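Finding or reporting a wild animal: frequently asked questions

Stunley Wildlife Rescue takes in sick, injured and orphaned wild animals from Stunley, Udow and the villages between. Please read the answers below before you set out, as many questions can be settled without a journey.

Which animals do you take?

Hedgehogs, wild birds, bats, foxes, badgers, rabbits and hares. We can also take deer fawns, but only by arrangement, so ring first. We don't take cats, dogs, caged birds or farm animals. Last year we admitted 2,655 animals, of which 449 were hedgehogs.

I've found a baby bird on the ground. Should I pick it up?

If it has feathers and can hop, it is probably a fledgling and its parents are likely to be close by. Keep pets indoors and leave it where it is, or move it a few feet into a bush if it is on a road. If it is bald or has only down, it has come out of the nest too early and needs help. Put it in a small box lined with kitchen roll and ring us.

Is a hedgehog out in the daytime always ill?

Nearly always. The exception is a pregnant or nursing female in early summer, who will be moving quickly and looks as if she knows where she is going. A hedgehog lying in the open, wobbling or covered in flies should be picked up with gloves or a folded towel, put in a high-sided box and kept warm. Use a hot water bottle wrapped in a cloth and make sure it doesn't go cold.

What should I feed it?

Nothing until you have spoken to us. Never give milk or bread to any wild animal. Hedgehogs may have a shallow dish of water. Don't try to drip water into the mouth of a bird.

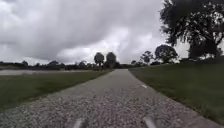 Deer, hares and badgers are the animals most often reported to us without a usable location, and it costs the drivers a lot of time. Someone rings from a walk, says the animal is "by the path", and by the time we get there they have gone home. A long tarmac path with grass beside it looks much the same at one end as at the other, so pick out something we can find, such as a pair of rounded trees on the skyline or the place where the path bends. A map reference or a pin from your phone is better still. Stay within sight of the animal if you can do so safely, but don't crowd it.

I've found a fawn or a leveret on its own. Has it been abandoned?

Usually not. Does leave their fawns lying in long grass for hours at a time, and hares do the same with leverets. Don't touch it. Go away, come back after several hours and look from a distance. If it is calling constantly, has flies on it or is plainly hurt, ring us.

Do you collect?

Sometimes. We have one van, and it covers Udow in the mornings and the Widmer side after 2 pm. For small animals we ask finders to bring them in. For deer, badgers and foxes, don't attempt to move the animal yourself. An injured badger can bite through a thick glove.

When are you open?

Admissions are from 8 am to 8 pm. Outside those hours the phone plays a recorded message with the number of the out-of-hours vet. In August we are often full, and may ask you to keep a stable animal overnight.

Can I visit my animal or find out how it is doing?

We don't allow visits, as wild patients do badly with people around them. You will be given an admission number, and you can ring with it after 14 days. Krishnamoorthy Salian answers these calls between 10 am and noon. He can tell you whether the animal is still with us, has been released or has died.

Where are animals released?

Adults go back as near as possible to where they were found, so we ask for an exact location. Hand-reared animals go to one of our release sites.

Do you charge?

No. A hedgehog with us for the winter costs some £235 in food, bedding and medicine, and a donation of any size is welcome. There is a tin at reception.

Related pages

Making a garden safe for hedgehogs
Bats in the house: what to do
Netting, ponds and cattle grids
Wish list: towels, newspaper, puppy food
Release report: foxes at Kuladeck Wood

Sign up for our newsletter. We send it four times a year and you can unsubscribe at any time.

This site uses cookies to remember your settings and count visits. Accept | Manage cookies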